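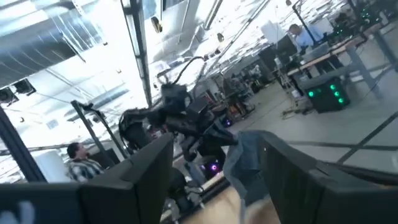
Figure 6. Blue-gray cloth with a denim-like texture, held above the table.

4.2 Cloth, caps and what counts as tidy

I came to this part of the study thinking caps would be the dull bit. We had 101 entries in the sorting diary by the end of April, and I'd pencilled in the soft things (cloths, scarves, anything that slumps) as the interesting ones. A crumpled cloth like the one in Figure 6 has no obvious right way up, so people in the Mernero group folded it, rolled it or just dropped it in a heap, and most of them called all three tidy when I asked.

Caps are odder. They've got a stiff bit and a floppy bit, and everyone seems to have a private rule about which one matters! Of the 16 households who filled in the Dravside form, 10 said the brim decides how a cap gets put away, and the rest talked about colour, or about keeping a nice round crown.

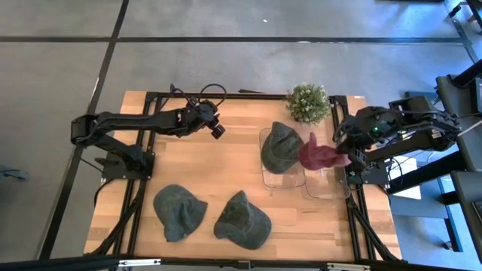
Photo: Lutotent

The clear plastic trays were my choice, mainly so that a cap could still be seen from the side once it was in. With the dark green one the brim points down towards the bottom of the tray, and I scored that as put away. The two dark grey-green caps on the bare wood I scored as waiting, though a stricter reader could call side by side an arrangement of its own — I went back and forth on this for weeks. The maroon one, held up and tilted, got no score under the Nguyen-Tran scheme, which only deals with things at rest. I left the potted plant out of the scoring altogether.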